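Lendon bar stool, grey
Gravia Seating – Kitchen stools – Counter height

A stool has one job, and a surprising number of them are bad at it. The Lendon has a tall, flat, rectangular back that you can lean on properly, and four tapered legs in a dark grey finish, joined by thin rungs for people who like to put their feet somewhere.

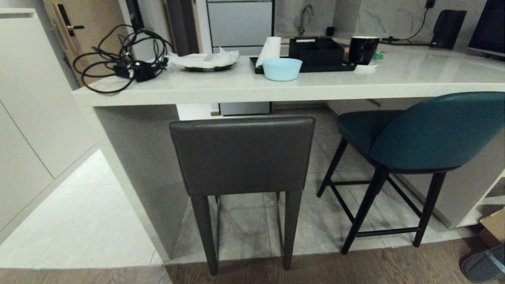

Seat height is adult. If your knees meet the underside of your worktop, measure again before you write to us. Ntombi Pillay answers the returns post and has heard every theory going about shrinking kitchens.

The cover wipes clean with a damp cloth. Gravy has been tried, and so has felt-tip, with mixed results. Please don't use bleach, or the stuff under the sink with no label.

Legs arrive separately with 4 bolts and a key. Florian Riviere, who drew the stool, puts one together in 8 minutes. Allow longer if you are not Florian Riviere. Tighten everything again after a week of sitting.
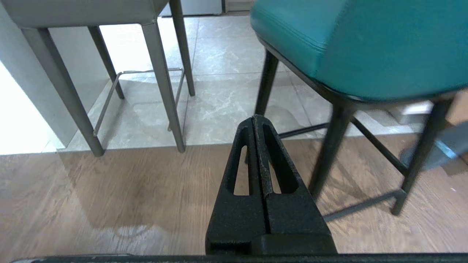

Felt pads are in the small bag taped under the seat. Fit them before the stool meets a wooden floor, and swap them when they go flat. On tiles they are optional, though the people downstairs may have a view.

Width: 46 cm
Colour: grey
Sold: singly, so you are free to mix it with whatever you already own
Spare pads and bolts: ask for the Teltik pack

Back in stock from 10th August. Orders placed before then will go out first, in the order they came in.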